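Florkamo cell guide
Section 4 - Recording episodes (two arm, dish rack task)

Before you start. Power on both arms, wait for the green LEDs on the front boards. No green = stop, reseat the cable, try again.

1. Open Sovano and pick task "rack_mixed". Not "rack_mixed_old".
2. Home both arms. Hands out of the cell.
3. Put the wire rack on the right. Angle can vary a little, we want that.
4. Set the plates back left.
5. Spread the small items on the mat - markers, boxed pen, stapler. Leave them there for the whole episode, the policy has to learn to ignore them.
6. Press record, wait 2 seconds, then move.
7. Stop, label, save. Bad grasp? Label it "fail", dont delete.

CAUTION: Watch the wrist cable on the right arm when reaching to the back wall. It loops high and can snag.

Rack on the right, small items out on the mat:
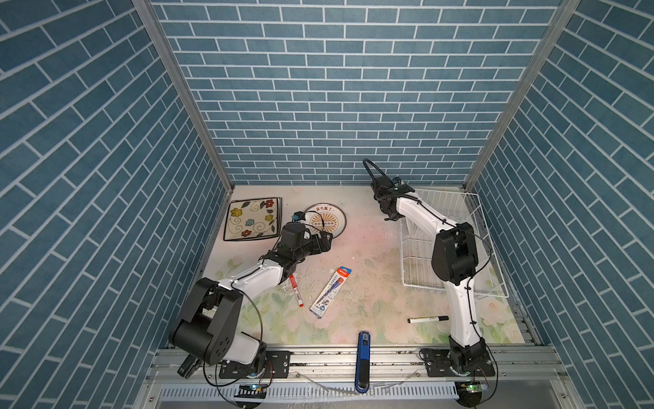
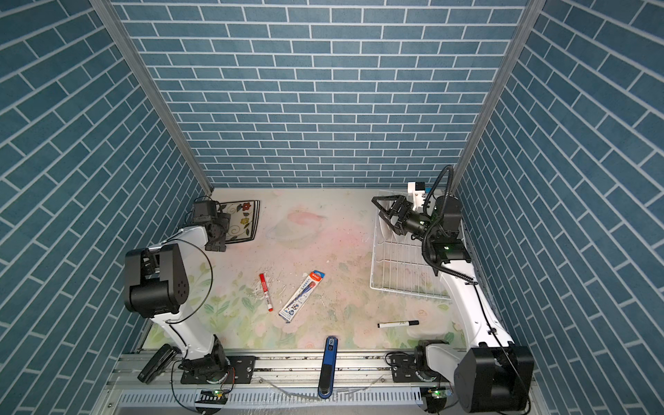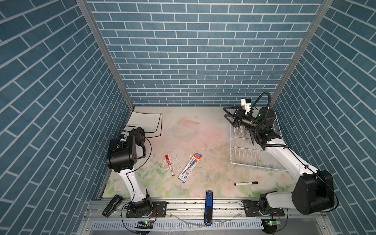

8. Reset and go again. Target is 600 episodes per task, over 29 per session if the arms behave.

NOTE: Drimik uploader hangs at 98 percent sometimes. Leave it alone, it finishes. If it doesnt, copy teh folder to the Duggan drive and log it.

Calibration drift - see section 5.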